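Monday, late

Kettle on, shoes off, feet like hot bricks. Rules day today, which I'd been dreading all weekend, and it was mostly fine!

Wai-kit has finally had enough of us all doing things our own way on the two-arm cell, so we spent the morning writing house rules on the back of a Skidau delivery note. No hands inside while the arms have power, and that includes "just nudging something" (me, guilty, Thursday). One person calls the start, out loud, and the same person calls the stop. Speed stays at 25 per cent until a new routine has had its sign-off. Kuo-hua wanted a rule about cables as well, and he got two: look at the slack before every run, and move both arms through their full reach slowly before anything goes in the grippers.

We argued for ages about handovers. I think both grippers should be on the item before either lets go, full stop. Wai-kit says that's fine for stiff things but it'll crumple anything soft. We've left it with a question mark in the margin, which will annoy Kuo-hua every time he walks past.
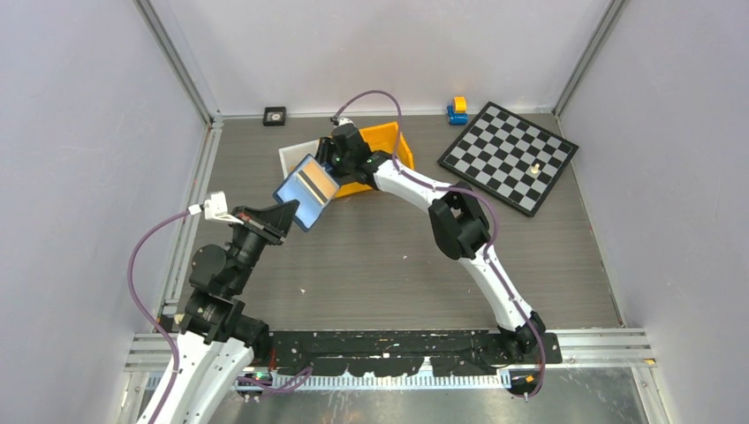

Both arms at the blue item, yellow bin behind, chessboard at the back.

Seeing it like that, I've got another one for the list: only what the task needs stays on the surface. The chessboard can live on the shelf when it's not chess we're doing. I'll raise it tomorrow and get groaned at.

After lunch I typed the whole lot up and it came to 408 words, far too long for a sheet on the wall. Wai-kit says if it won't fit on one side in big letters it's no use to anybody with their hands full. Fair enough. I'll have a go at cutting it on the bus.

Must ring Mum about September. And buy milk.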